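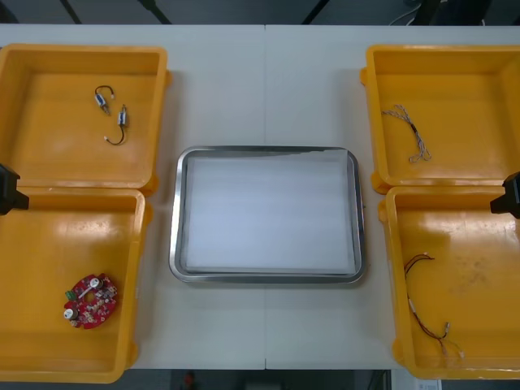 Bench two: yellow bins, two a side, steel tray in the middle.

23/09/2020

Tessellation folding, second attempt at the big hex twist for the November show. Ona wants it a metre across. Ona is not folding it.

Paper first. The Bundisden sheet (the heavier cream one) took the pre-creases beautifully and then split at the twists, same as last time, right where three mountain folds meet. Lutz says I'm scoring too hard. I probably am. Switched to the Zerko, which is thinner and has a nasty rattle when you pick it up, but it survived all 23 twists in the test patch with only one white stress line, and that was where I folded a crease the wrong way and had to talk it back.

Grid: 32nds is too coarse for Ona's drawing, 64ths is a week of my life. Settled on 48ths, by dividing into thirds first and halving from there. The thirds have to be dead on. I was out by the width of a pencil line at the first division and by the far side of the sheet I had a sliver left over that belonged to no triangle at all. Binned that one. Cut it up for labels, so not a total loss.

Humidity. Mirta left the window open overnight and the sheets hung on the line grew a curl along the grain. Flattened under the atlas and both cutting mats. Still curling slightly at lunch. Note to all: grain direction is pencilled on the back corner of every sheet, please stop rubbing it out because it looks untidy.

Methylcellulose: mixed a new jar at the weaker strength. Brushed on two offcuts of the Zerko, one side only on the first, both sides on the second. The one-sided piece rolled itself into a cigar. The other dried flat and crisp and holds a crease very well, though the colour went down a shade to something like weak tea. Ona can decide whether weak tea is acceptable. Leaving both on the windowsill with notes.

Collapse: started from the centre as per Margus's diagram. His steps 1 to 7 are perfectly clear. Step 8 is a drawing of a finished model with an arrow pointing at it. Rang him. He said, "You just sort of encourage it." Wrote that on the diagram in red for the next person.

What worked for me, for the record: set the middle hexagon, flatten it hard with the bone folder, then do the ring around it in opposite pairs. Going round in order pushes all the slack into the last twist and it pops. Clips on every second pleat. The little wooden ones leave a dent, the flat plastic ones don't. We have plenty of the wooden ones.

Dzintra came by wanting the modular units for the Bolau library piece. Told her 1,000 units sounded like a lot for a thing that hangs over the returns chute. She said the grey ones could be a bit rough since they go at the back. Tried a few after lunch with the leftover Mets stock. It's coated on one side and the tabs slide straight back out of the pockets, so either we glue (she'll sulk) or order something with more tooth. I'd order. Asked for a sample pack.

Still to do:
Cut the Zerko to size, long blade, new edge
Re-test backing with a thinner coat
Ask Ona if a metre means a metre before or after folding, as it makes rather a difference
Find my good bone folder. The one in the drawer is Lutz's and has been chewed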